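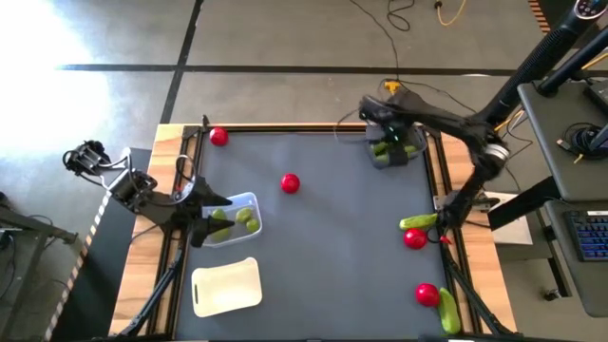
Mandemby changes produce storage rules

Wholesale produce sellers in Mandemby will have to record storage temperatures at the start and end of each shift under a rule that takes effect in September. The rule covers any site handling more than 1,000 pounds of fresh fruit or vegetables a week.

Operators must keep the logs for 20 months and show them on request. Paper logs remain acceptable — a draft had required electronic records.

"The reading has to be taken at the product, away from the door," said Azra Jurić, who supervises food inspections for the town.
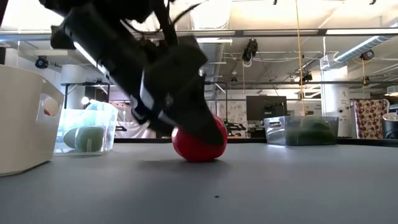
Fees and inspections

The annual permit fee rises by $20. Sites with two missed entries in a month will receive a written notice, and a follow-up inspection will be scheduled within 3 weeks. Etulico and Shevchuk, the two largest distributors in the Mandemby market district, already keep shift logs under their own procedures.

Retail stands and farm stalls are exempt. Log forms will be available at the permit counter from 9 a.m. 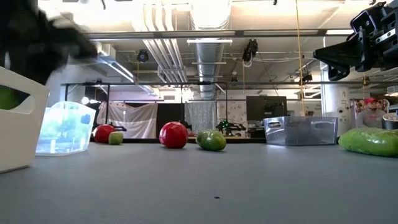
Produce and storage bins on a gray tabletop.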